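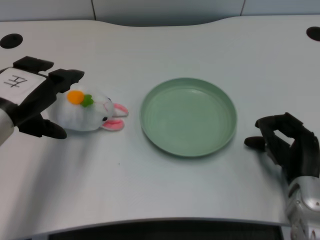

Reopening of the Flurance Gallery

The Norevcombe Museum will reopen its Flurance Gallery on Thursday at 10 a.m., following 4 months of work on the lighting and the floor. The gallery holds 201 prints and drawings, of which 76 have not been on public view before.

The new display was arranged by Aisyah Jugah, whose earlier exhibition on harbor maps was reviewed on this blog in February. Works are now grouped by workshop – the former order was by date of purchase – and each wall label gives the name of the printer where it is known.

Visitors should note that the reading room remains closed. Requests to consult the remaining 2,665 sheets may be sent in writing to the print department.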